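# Bedroom Storage and Floor Use in Student Housing at Stovotside

Student project report, Department of Housing and Interior Studies
Submitted by Hanne Koivisto

## 1. Background

The residence halls at Stovotside were built when students arrived with one suitcase and a desk lamp. Present residents bring sports equipment, kitchenware and a second set of bedding, and the rooms have not grown. This report considers how residents use the surfaces in their bedrooms, with particular attention to the bed as a place where belongings are set down during the day.

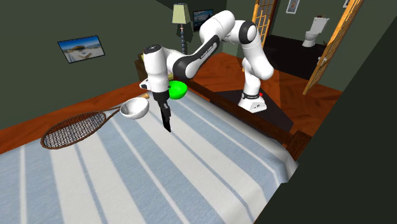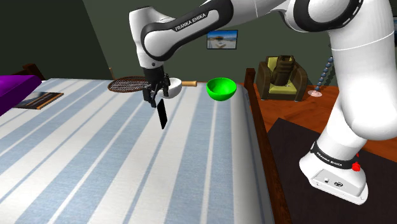
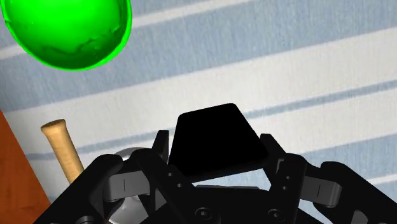
The study was limited to the Gorkby and Garnent halls. Both have single bedrooms of similar floor area, but Garnent rooms were refitted with built-in closets, while Gorkby rooms retain their original freestanding wardrobes.

## 2. Method

A written questionnaire was distributed to residents of both halls in March, and 40 completed forms were returned. Residents were asked where they kept items in four groups: clothing, study materials, food and kitchen items, and sports or hobby equipment. They were also asked which surfaces they cleared before going to sleep.

Short interviews were then held with residents who had agreed to take part. Each interview was conducted in the resident's own room and followed a fixed list of topics. Notes were taken by hand and typed up the same evening. The interview outline was adapted from the Yazdani room-use survey, a form already in use within the department.

## 3. Findings

Clothing presented few difficulties in either hall. Residents of Gorkby found the wardrobes deep but awkward, and several had removed the lower shelf to make room for shoes.

Kitchen items were the most frequent source of complaint. The shared kitchens provide one locked cupboard per resident, and residents who cook regularly reported that it was too small for bowls and pans together. The overflow was carried back to the bedroom, where it was kept on the desk, the windowsill or the bed.

Sports equipment was mentioned less often but took up more space. Long or irregular items did not fit the closets at Garnent, where the hanging rail is set low. One resident wrote: "Anything with a handle ends up on the bed until I need the bed."

Clearing the bed at night was described as routine in both halls. The usual practice was to move everything to the desk chair and return it in the morning.

## 4. Limitations

The questionnaire did not ask how long residents had lived in their present room, and this question should have been included. Residents of Garnent returned more forms than residents of Gorkby, so the two halls are not compared numerically.

## 5. Recommendations

1. Wall hooks should be fitted beside the door in both halls, at a height suitable for long items.
2. The kitchen cupboards should be given a second shelf.
3. The hanging rail at Garnent should be raised when the closets are next repaired.

The questionnaire form and the interview outline are held in the department office and may be consulted on request.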